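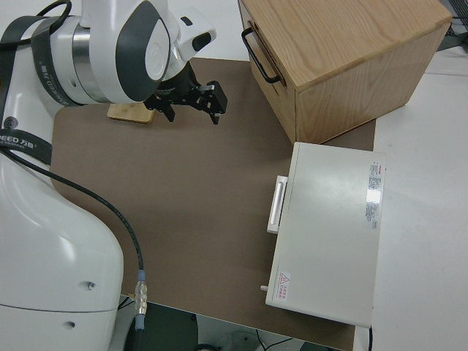

Section 3. Before you order the arm

The price on a Storkent quote covers the arm and its controller. It rarely covers what the arm needs to do a day's work, and suppliers are in no hurry to bring that up. Budget for the bench as well: a mat, straps for the cables, and the props. A long black cable lying across the mat in a curve is what you get when routing was left out of the plan.

1. Write down the one job you want done. "General handling" is a sales phrase.

2. Ask for the gripper as a separate line. A plain two-finger gripper will do for a small wooden block. It may not do for a drawer handle, so ask to see it tried on yours.

3. Set aside 400 for cables, straps and spare fingers. Tormod Dalen at Edby spent 53 on straps alone.

4. Measure the table, then add room for the controller and anything else with a plug.

Note: Demonstration times are the supplier's best times. Ask for the slowest run too.

Caution: Do not sign for a service plan on the day of the visit. Solveig Magnusson keeps the current terms — read page 51, on wear parts, before you ring anyone.

5. Send the finished sheet to Roya Vahidi by the end of October.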